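# Sunday Table: a family cooking and talking programme

Student project report by Edith Llanos, Sumathi Kartha and Wilson Paucar
Supervisor: Marisol Cuadros
February 7, 2021

We wanted to find out whether families who cook one meal a week together start talking more at the table. All three of us grew up in houses where the kitchen was the loud room, so we came in hopeful (and had to keep reminding each other to write down the bad sessions too!).

## How it was set up

Nine families joined through the Mukuletti family centre. The youngest child was four and the oldest was sixteen, and the adults were parents, grandparents and one very patient aunt. Each family got a folder with the recipes, a set of talk cards and a diary sheet. Wilma Leckie at the centre let us test the cards on her own teenagers first, who crossed out a third of them as "things a teacher would ask". They were right, and the cards got much better.

The rules were simple. Everyone has a job, phones go in a drawer, and one talk card is opened when the food is on the table. The cards run from easy ones (what made you laugh this week?) to harder ones about worries, saying sorry and asking for help.

## What came back

We collected 236 diary entries. Most are a line or two, but some fill the whole sheet and carry on over the back. We sorted them by hand into talking, sharing jobs, arguments and other, and "other" turned out to be our favourite pile. One nine-year-old drew her dad crying over onions.

Jobs were the biggest surprise. Children who picked their own job stuck with it far longer than children who were given one. The Rweyemamu family made a rota on the fridge and swapped every week, and by the end their eldest was running the whole meal while the grown-ups chopped.

Arguments went up at first! Two families nearly stopped after the second meal, both over who was in charge. We phoned them, suggested that the youngest person should pick the recipe, and both carried on.

## The meals

Families liked cheap, quick dishes with lots of small jobs in them. Soup, wraps and pizza were cooked again and again. The final meal was a free choice, and that's where people got ambitious - a whole fish, a layered cake, steak with three sauces.

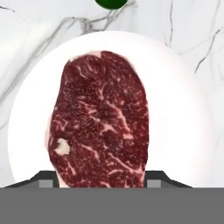 *Reading time: 2 minutes*

## What we'd change

The diary sheet asked too much. Next time we'd have one box for words and one for drawing, and leave it there. We'd also hold a shared meal halfway through, as several parents said they would have loved to meet the others sooner.

We didn't have a comparison group, so we can't say the cooking caused the talking. Sumathi would like to run it again in September with families who only get the cards, and Wilson is already redesigning the folder.

Thank you to every family who sent in a sheet with sauce on it. The recipes and talk cards are in the appendix, and anyone at the centre is welcome to copy them.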